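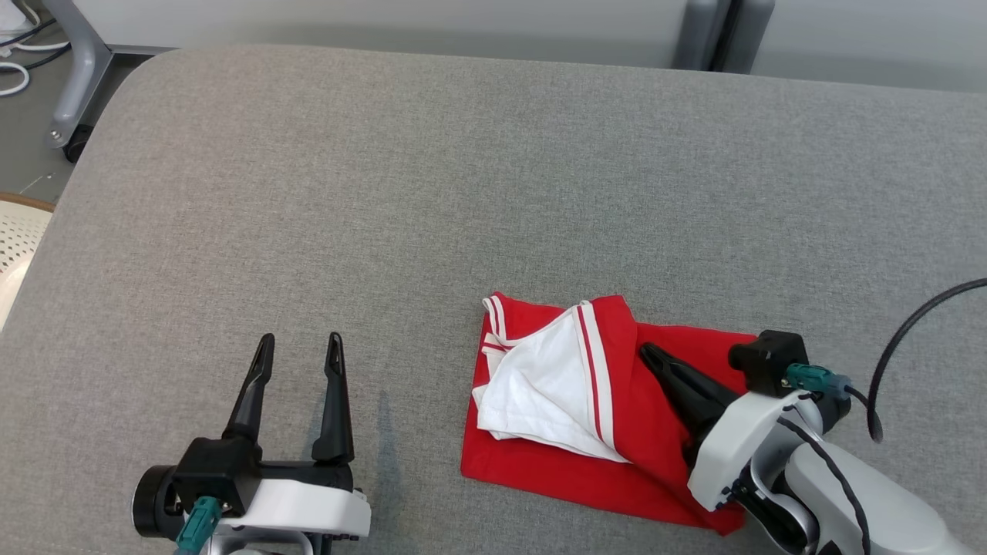 The 38-item wardrobe, one January later

September 14, 2022

Every few months somebody sends me a link about owning fewer clothes. The latest came from a newsletter called Shim, and it promised that a person can live on 38 items, shoes included, and feel lighter for it. I have read this article before. I think everyone has. Only the number changes.

I did try it. In January I pulled everything out of the closet and made the piles you're told to make: keep, give, think about it. The think pile was the biggest by a mile and it stayed on the bedroom floor until I got tired of stepping over it. Then most of it went back on the hangers.

My trouble with the method is the arithmetic. The Shim list allows two sweaters. I live in Eltamville, where the furnace in my building goes out whenever the wind comes off the lake, and two sweaters is what I wear at the same time. It also assumes you do laundry constantly, or have a machine down the hall — mine is six blocks away and takes quarters. 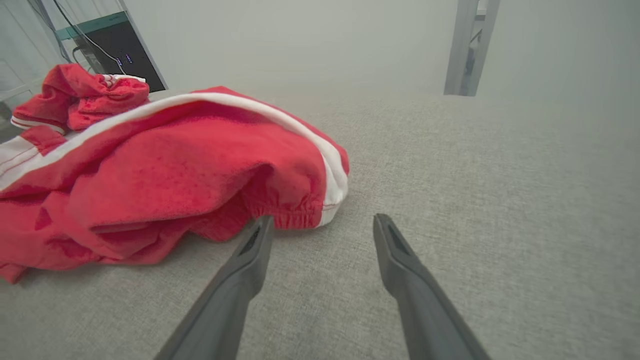 Where the give pile goes

The other half of the promise is that your old things will make some stranger happy. Maybe. I took nearly 500 dollars' worth of clothes (what I paid, God help me) to the drop-off on Praltorcombe Street and asked the man at the counter what happens to them. He said the good stuff goes on the racks and the rest gets baled. Baled and sent where? He didn't know, and he was nice about it.

So I'm not sure what I accomplished. I missed the green corduroys by March and bought another pair, worse, for more money.

What the list is selling

Scroll to the bottom of the Shim piece and there's a discount code for Brulau, a company that makes plain T-shirts in colors like oat and fog. Apparently you get rid of your T-shirts and then you buy theirs. I looked at the price and closed the tab.

I still think I own too much. The closet door doesn't shut all the way and I have a drawer of belts I can't explain. But I'm going to wear things until they fall apart and see how far that gets me. The elbows on the gray cardigan should go by winter.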